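Teaching a Simulated Arm to Pick Up a Spoon by Remote Control
Student project report, Cúc Cao

1. What the project was

The task was to show a simulated robot arm how to handle small kitchen things by driving it by hand, then train a policy on the recordings. I used the Plurnell kitchen, a ready-made simulated room with marble counters, and controlled the arm from a desk with a six-axis hand controller. The original plan from October was to do this on a real arm in the Trinwood lab. That changed when we lost access to the building, and everything after that was done in simulation from my apartment.

There is one earlier report on this setup, by the Jidulton group. I took their controller mapping and their file format and changed the rest.

2. Controls

Pushing the controller moves the gripper, twisting it turns the wrist, and a side button opens and closes the fingers. At first I had the motion set relative to the room. This was hard to use. When the wrist was turned, pushing forward on the controller sent the gripper sideways in my view, and I kept overshooting. I changed the motion to be relative to the gripper, and after a day of practice I could do most of a reach without stopping.

I drove mainly from the wrist view. It moves with the gripper, so the fingers stay in about the same part of the screen and the room moves behind them. The disadvantage is that depth is hard to judge. A second view from the side of the room helps with this, but looking back and forth between the two windows slows everything down, and the pauses end up in the recording.

3. Recording

Each demonstration was one attempt from a start position to a release. I recorded 283 in total over several weeks. Of these I threw out 40, mostly for long pauses or for the fingers going through the counter, which the simulator sometimes allows. The recorder saves the wrist view, the joint positions and the button state at each step.

The wrist view changes a lot depending on which way the gripper is tilted.

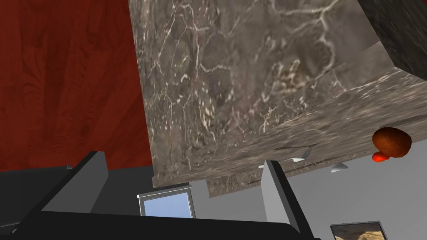
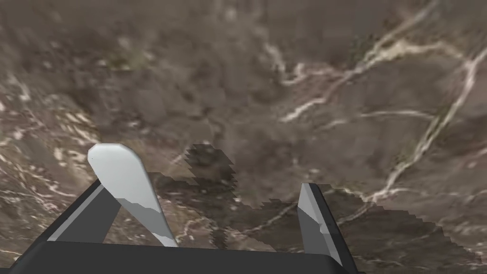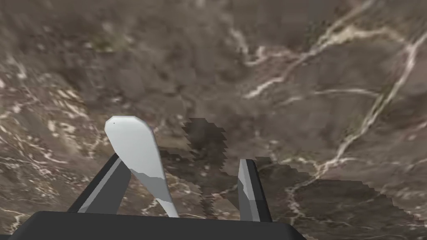 The texture of the marble turned out to be a bigger problem than I expected. A thin pale object over pale veins gives the policy very little to go on, and in the first training run it often closed the fingers over bare counter. I tried two fixes. The first was to change the light direction between demonstrations so that the shadow fell in different places. The second was to blur the counter texture at random during training. The light change helped a little. The blur helped more, and it took ten minutes to add.

Shadows were the other thing. They are drawn at low resolution to keep the simulator fast enough to drive by hand - with high-quality shadows on, the delay between my hand and the gripper was too long to work with. I left them low.

4. Training and results

I trained the same small network three times, with different amounts of data, and tested each version on 76 fresh starts. The version trained on all the kept demonstrations did best and picked up the spoon in more than half of the tests. It failed most often when the handle pointed straight at the gripper. I had recorded very few starts like that, as I found them awkward to drive myself, so the policy had the same weak spot I did.

Release was less of a problem. Once the spoon was held, the arm nearly always carried it to the right area and let go.

One result I can't explain fully is that the policy pauses before closing the fingers, even on easy starts. My guess is that it learned this from me. I usually stopped there to check the side view. I cut the pauses from part of the data and the stop got shorter, but it didn't go away.

5. What I would change

I would record fewer easy starts and more bad ones. I would also write down the start positions in advance instead of letting the simulator choose them. A short practice session before each recording session would be worth the time too - my first ten demonstrations on any given day were clearly worse than the rest.

The code and the kept recordings are in the course folder under Đỗ. The recordings are large, so copy them to your own disk before opening them.

Comments (3)

marlow_k
Did you try slowing the controller down near the counter? We scaled ours to a third of normal speed for the last few inches and stopped going through the surface almost completely.

Cúc Cao
I didn't, but I can see that working. I only had one speed for the whole reach. Will try it over the summer.

tessb
Copied the folder and the recordings open fine, but the replay script wants a settings file that isn't there. Could you add it?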